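2019-01-13, equipment plan, hand-held grippers

Went through the Letgate and Onishi quotes again. Budget line is 1104 and has to last until March.

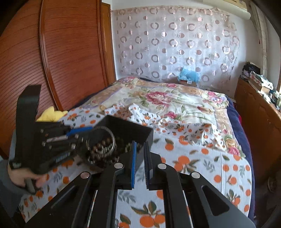

Letgate wants 474 per hand-held unit, finger pads included. Two units come to 948, leaves 156. Spare linkage set is 170, so it doesn't fit. Onishi is cheaper per unit but sells pads separately at 40 a pair, and lead time is not stated. Asked for it in writing.

Ridged pads preferred over flat for the Jollano tasks. Pad wear rate still unknown, need a log before ordering spares in bulk.

Open:
- pivot hardware: does Letgate sell caps singly?
- shipping on both quotes
- can the linkage set go on the Illumden budget?

Hold the order until Onishi answers. If no reply, two Letgate units, no spares.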